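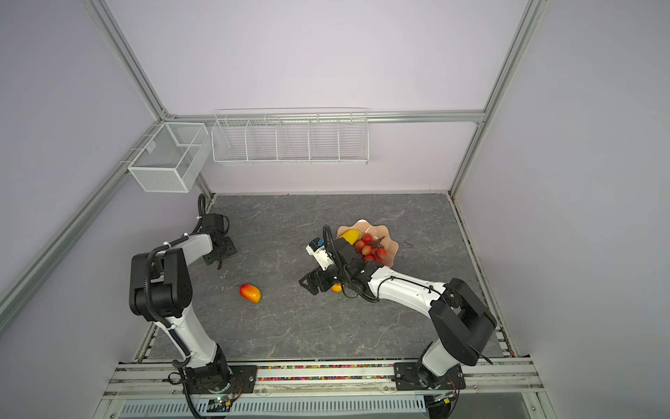 3.2 Upkeep of the cell

Most of our lost time went to cables, so I'll start there. Over the 2733 episodes we recorded on Malis (our name for the two-arm cell), the arms themselves gave us very little trouble, and nearly all the stops came from a connector working itself out at the wrist. Our first fix was to leave more slack than looked sensible. The conduit on the left arm loops over the elbow and is held to the white links with small cable ties, and the wrist cable gets its own free loop behind the gripper. Keyvan Azimi wanted everything pulled tight -- I did too, at first -- but a tight cable at the wrist lasted us 15 episodes on a bad day. We now swap the ties every 100 hours and check both base plates with a torque driver while we're down there.

Cleaning was the other thing we underrated. Dirt collects where the tabletop meets the walls, and you don't notice it much until you look through a wrist camera with the gripper pointed at a corner (Figure 4). Then you get the specks along the base trim, the greenish grime low on the corner strip, even a thin dark strand lying by the wall. Our segmentation model, Ratska, was happy to call some of that an object! Aparecida Barbosa wrote the routine we still use: park the arms, cut power, vacuum the seams, wipe the strip and trim with a damp cloth, then take a fresh background shot from each camera. It takes 30 minutes, and we do it before every recording block.

Figure 4. Wrist-camera view of a corner of the cell, with both gripper fingers at the bottom. 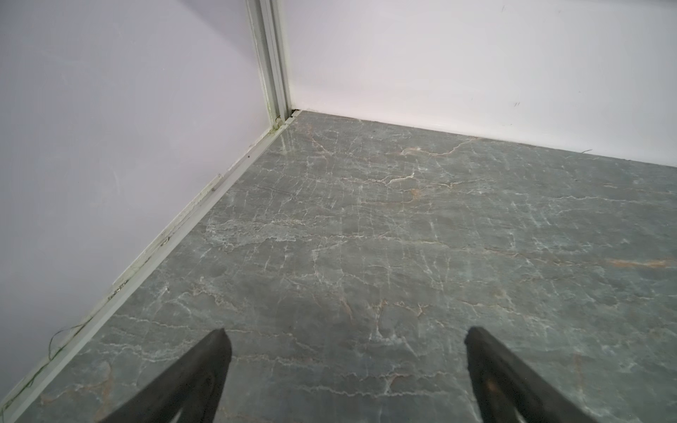 3.3 Camera recalibration

We recalibrate the wrist cameras after any work on the gripper, even if it was only a tie that got replaced.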